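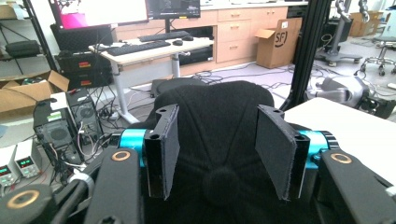 Cleaning and Maintaining Upholstered Office Chairs

Posted 17 July 2019 in Workshop and Home Office

Fabric task chairs collect skin oil, dust and lint at a steady rate, and most of the wear blamed on age comes from grit left in the weave. The steps below apply to woven polyester and similar covers over foam. They do not apply to leather, vinyl or open mesh.

Check the tag first

Look under the seat pan for a cleaning code. W means water-based cleaners are safe. S means solvent only. WS allows either. X means vacuum only, with no liquid of any kind. If the tag is missing, test the cleaner on the underside of the seat and let it dry overnight before going further.

Dry cleaning

Vacuum with a brush head, working in one direction and then across it. Use the crevice tool where the back meets its plastic shell and along the seam at the front of the seat. Pet hair comes off faster with a damp rubber glove than with a vacuum. Do this once a month and wet cleaning can wait a year or more.

Wet cleaning (codes W and WS)

Mix one teaspoon of clear dish soap into 400 ml of lukewarm water. Whip it with a fork and use the foam only. Apply with a soft brush, in small circles, over one whole panel at a time. Cleaning a single spot on dark fabric tends to leave a ring at the edge of the wet area. Wipe with a cloth wrung out in plain water, then blot with a dry towel.

Foam holds water much longer than the cover does. With a fan running, allow a full day before sitting on it. At 22 degrees C with the windows shut, the seat cushion on my own Londwood chair still felt damp at the core after 26 hours - the back, which has thinner foam, was dry by the next morning.

Creases and loose covers

Creases that fan out from one point usually mean the cover has stretched or the foam under it has packed down. Steam will relax light creases. Hold the steamer a hand's width from the fabric, keep it moving, and smooth toward the edges with a flat palm. Do not press an iron onto polyester.

If the cover is loose all over, it can often be pulled tighter from behind. Remove the rear shell, lift the old staples with a flat screwdriver, and re-staple from the center of each side out to the corners. Use short staples. Shih-chieh Fang wrote in after the first version of this page to point out that long ones can go through a thin plywood core, and the instructions now say so.

Bolts and casters

Turn the chair over and check every bolt. On most chairs these take a 5 mm or 6 mm hex key. Snug is enough; a threaded insert pulled out of the wood is a longer repair than a loose bolt. Use medium-strength threadlocker on any bolt that works loose twice.

Casters pull straight out of the base. Cut wound hair with a seam ripper, pick out the rest with tweezers, and put a drop of dry lubricant on the axle. Oil attracts more lint.

Squeaks

Sit, lean and turn to find which movement makes the noise. A squeak on leaning is usually the tilt pivot, and white lithium grease will quiet it. A creak on turning is more often the joint between column and base. Do not open the gas cylinder.

Next page: Fitting felt pads to wooden chair legs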